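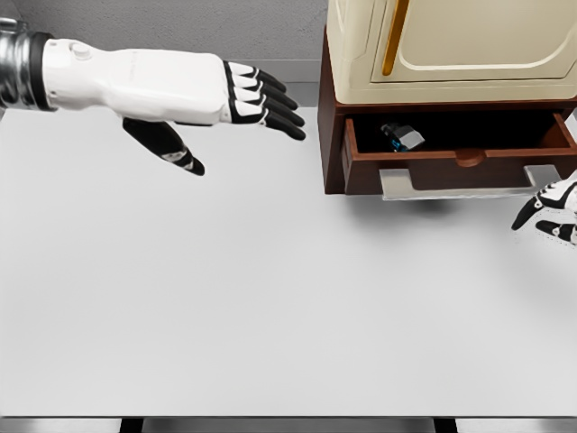
White tabletop, cabinet on the right

How do I get tea rings off a white tabletop?
Had mine 2 years and the rings just won't budge. Dish soap did nothing - well, it smells nice now. Any ideas?
Nadiia Hrynyshyn

2 answers

Baking soda and a little water! Leave the paste on for 13 minutes, wipe, then do it again if you have to. Worked on my kitchen one.
Ostap Moroz

Is it painted? I used a scrubby pad on mine and dulled the finish, so go easy - soft cloth only.
Horer34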